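**Ticket:** Label printer drops jobs after idle period
**Site:** Nesutthorpe, dispatch office
**Opened by:** Lwazi Gumede
**Assigned to:** Thandeka Radebe
**Priority:** Medium
**Status:** Closed, with one follow-up

## Reported fault

The book dispatch office prints address labels from Gillomico to the thermal printer on the packing bench. After lunch the first batch of labels does not come out. Gillomico marks the batch as printed. The second batch prints normally, and so does everything after it until the next long gap.

Lwazi has been working round it by sending a single dummy label first. If he forgets, the missing labels have to be found by comparing the parcel list with what is on the bench. One batch in November was not caught until the courier had left.

## Setup

- Printer on wired network, fixed address, raw printing on port 9100
- Print queue hosted on the office server, shared to two desktops
- Gillomico prints to the shared queue, no direct connection
- Switch in the cupboard by the back stairs, uplink to the Pretorius building
- Printer firmware: as supplied by Cekovia, not updated since installation

## Log

**09:10** Printed a test label from the server. Came out at once. Printed one from each desktop, same result. Queue empty, no errors.

**09:25** Checked Gillomico job history. It lists 1,723 labels sent since the history was last cleared. Server print log for the same period is 146 short. The job numbers missing from the log are all in groups, each group being one batch. No single labels missing from the middle of a batch.

So there are two separate losses to look at: jobs that never reach the server, and possibly jobs that reach it and are not printed. Started with the first.

**09:50** Compared times. Every missing batch comes after a gap of at least 900 seconds with no printing from that desktop. No missing batch after a shorter gap. That is too regular for a cable.

**10:05** Checked server session settings. Idle disconnect was set to 15 minutes, the default. Desktops reconnect to shared folders without complaint, so nobody would notice it in normal use. Gillomico keeps its own handle to the queue open from login and does not check that it is still valid.

**10:20** Left desktop 1 alone. Lwazi used desktop 2 for the morning labels.

**10:40** Sent a batch of six from desktop 1. Nothing printed. Gillomico showed the batch as printed. Nothing in the server log. Sent the same batch again, all labels came out. Fault reproduced.

**10:45** Repeated the test using a plain text editor in place of Gillomico, after the same idle time. Printed first time, with a pause of a few seconds before the job appeared in the queue. The editor opens a new handle for each job. Points at Gillomico, with the idle disconnect as the trigger.

**11:15** Turned off idle disconnect on the server. Restarted Gillomico on both desktops. Waited.

**11:40** Sent a batch from desktop 1. Printed. Sent a batch from desktop 2. Printed.

**13:30** After lunch, no dummy label. First batch from desktop 2: the first label was blank and the rest printed. New symptom, or an old one that was hidden by the first. Server log shows the full batch this time, so the data got as far as the server.

**13:45** Printer menu, power section. Sleep mode was on. On waking, the printer feeds to find the gap between labels, and the first label is used up by the feed. Turned sleep off. Ran media calibration with the current roll.

**13:55** Gap sensor reading was low during calibration. Opened the lid and found adhesive on the sensor window. Cleaned with an alcohol wipe, let it dry, calibrated again. Reading now in the middle of the range given in the manual.

**14:10** Printed a batch, then left the printer alone.

**15:00** Printed a batch. No blank label. Label edges line up.

## Attachments

Lwazi asked for the item thumbnail on the packing slip to be checked as well, as it prints from the same queue. The slip template scales whatever picture is attached to the stock record. The picture on the record used for the test was 1:1 with the template box turned off, so it overran the address field. Turned the box back on and the address field is clear. 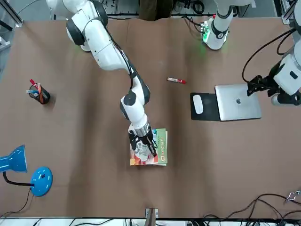
*Book with mostly green cover, lying on brown paper.*

The thumbnail comes out as a dark block on the thermal printer whatever the scaling, because the printer has no greys. Slips that need a readable picture should go to the laser printer. Lwazi is content to leave the thumbnail off the thermal slip.

## Cause

1. Server dropped idle sessions after 15 minutes. Gillomico went on using a dead handle and recorded the job as printed without waiting for a reply.
2. Printer sleep mode wasted a label on waking. A dirty gap sensor may have made this worse. Not tested separately.

## Changes made

- Idle disconnect turned off on the office server
- Sleep mode turned off on the label printer
- Gap sensor cleaned, media calibrated
- Image box turned on in the packing slip template, then thumbnail removed from the thermal version

No changes to the switch, the cabling or the desktops. Printer firmware left as it is.

## Comments

**Lwazi Gumede:** Ran it for the rest of the week without the dummy label. Nothing missing. Can I throw away the note taped to the monitor?

**Thandeka Radebe:** Yes. Keep comparing the parcel list with the bench until the end of the month, then stop. If a batch goes missing, write down the time and which desktop, and do not resend until I have looked at the log.

**Lwazi Gumede:** Will do. The batch that went missing in November has been resent and the customers told.

**Thandeka Radebe:** Fault with the handle reported to the Gillomico support desk, with the test from 10:40 and the text editor result. They have confirmed receipt. No date for a fix. The server setting will need to be made again if the server is rebuilt, so I have added it to the build sheet.

## Follow-up

Open a new ticket when Gillomico replies. Clean the gap sensor at each roll change. Wipes are in the drawer under the bench.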